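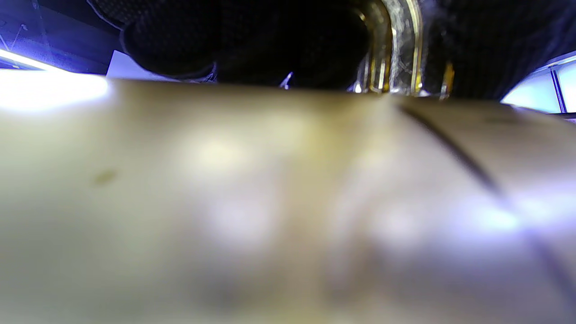 Please don't turn it into a place where everything has to be shiny, Milan Willems wrote to me when I first let slip what we were planning, and I've had that line stuck to my screen ever since. So, Milan, I listened! Things with marks on them are welcome. Things with spots, scuffs, odd seams and a lid that came from something else are very welcome.

FOR RELEASE Sep 12, 2022

Cundix opens the Makia table in Roy, a swap for bottles, jars, stoppers and the household things that go with them

Roy. I've been putting off writing this because I'm much better at washing bottles than at press releases, but the doors are nearly open and people keep emailing me, so let's go. Starting this month, Cundix is running a regular swap table in our workspace in Roy. We're calling it Makia. You bring containers you don't use, we check them and set them out, and you go home with ones you will use. Or you go home with nothing and a clear kitchen shelf, which is how I'd do it if I had any self-control at all.

The idea came out of a very boring weekend in June when I emptied my own cupboards. I had 82 glass containers with no lid. I had a drawer full of lids. You can guess how many of them matched (very few, and I tried every single one, sitting on the floor with the radio on). I put a note up at work asking if anybody needed bottles, thinking I'd get rid of a box. What I got was a line of people holding their own boxes, wanting to know if I had a stopper for this or a cap for that. We spent our lunch break swapping and I went home with a fat little decanter that I still use for salad dressing.

We ran a quiet trial over the summer with people we know and their neighbors, and 333 pieces changed hands. Plenty of those were plain jam jars. A good number were nicer than that, the kind of thing you keep for years because it's too pretty to throw out and too annoying to store.

What we take

Clear and colored glass, any shape, as long as there are no chips around the mouth. Please run a finger around the rim (carefully!) before you pack it. Stoppers, corks, caps and screw lids, with or without their bottle. Translucent storage bottles in good condition. Cloth bags and wraps, because glass has to travel home in something and we never have enough of them. Curved and awkward things are fine too, we've got the table space.

What we can't take

Anything that has held paint, solvent, fuel or garden chemicals, even if you've scrubbed it. Cracked glass. Light bulbs. Anything still full. I know, I know, someone always has half a bottle of something lovely, but we can't check what it is and we'd have to pour it out.

How it works on the day

You come in, put your things down on the white table, and one of us goes through them with you. It takes a few minutes. We look at the rim, the base and the neck, and then we try stoppers. This is my favorite part and I will happily do it all afternoon. A stopper should sit down into the neck without being pushed, and it should come out again with a small twist. If you have to lean on it, it's the wrong one, and you'll be sorry the first time you try to get it out with wet hands.

Anything we accept gets you a paper token. One token, one piece, and lids don't cost a token if you've brought the bottle they're going on. You can take up to 20 pieces in one visit. We did argue over that number and I wanted it higher, but I've seen what happens when somebody turns up early with a van. 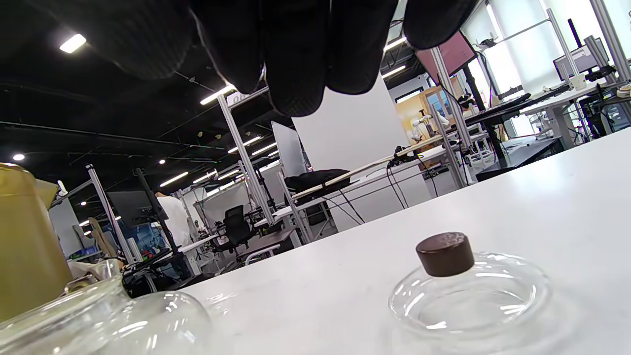

Do the stoppers stay with the bottles or do they go in a separate tray? was the first thing we were asked after the trial, and the reader who sent it in had clearly lost a stopper or two along the way. They stay together. If a bottle comes in with a stopper that fits, that pair is kept as a pair, and we won't split it because somebody fancies the lid. A clear glass piece with a wide, flattish round body and a short neck, wearing a dark brown stopper, is going to look right for as long as those two are together. Put the wrong cap on and it's just a bottle again.

Only the strays go into trays, sorted by width. Bring your bottle with you if you're looking for one of those. Don't bring a measurement, and please don't bring a photo with a coin next to it. I say this with love. We've had several, and all of them were wrong.

Gloves, bags and getting it all home

A few people asked if they should wear gloves. Up to you. I find a thin fabric glove with a bit of grip helpful when I'm handling a lot of glass in a row, mainly for fingerprints, and I take it off for checking rims so I can feel what I'm doing. If your hands are dry and you're only carrying a jar or two, don't bother.

For packing, wrap the neck first. Everybody wraps the belly of the bottle because it looks like the delicate bit, and then the neck knocks against the next one on the drive home. A strip of cloth around the neck, another around the body, heavy things at the bottom and stoppers in a separate bag with the bottle's name on it. Mine all have names. You can use a piece of tape with a number on it if you're a more sensible person than me. Tall bottles travel better lying down with a towel between them, and stoppered bottles should travel with the stopper out, even if it feels wrong.

Once you're home, wash everything again. We check pieces but we don't sterilize them, so if you're going to use yours for food, give it a proper clean and make sure it's meant for food in the first place. Cloudy glass often comes up well with warm water, a splash of white vinegar and some uncooked rice swirled around inside. Let it dry upside down overnight before the stopper goes back in. I've skipped that step and ended up with a very musty smell in a very nice bottle.

The Oria shelf

We're keeping one shelf aside for things that need a little work, and it's named Oria after the first bottle anyone left on it. You'll find pieces there with no lid, a stain inside, a stuck stopper, or a mark that may never come off. They don't cost a token. Take one, have a go, and if you bring it back in better shape I would love to see it. If you bring it back in the same shape, that's fine too, it can go back on the shelf and wait for somebody more patient.

For stuck stoppers, a drop of cooking oil around the join and a long wait will do more than any amount of pulling. Leave it overnight and try a gentle twist. Please don't tap it with a spoon. I've tapped one with a spoon.

Coming along

The workspace is one big open room with good overhead lights, and people are working in other parts of it, so keep bags and small children close to the table. There's no charge and no need to book if you're bringing 20 pieces or fewer. If you're clearing a whole house, write to us first so we can make room and have someone ready to help you carry.

Local papers, newsletters and anyone with a noticeboard are welcome to use any part of this text, and you can cut the bits about my cupboards. I'm glad to talk to reporters, and I'm even gladder if they bring a bottle that's missing its stopper. Requests should go to the Cundix front desk in Roy, marked Makia, and I'll call you back once I've dried my hands.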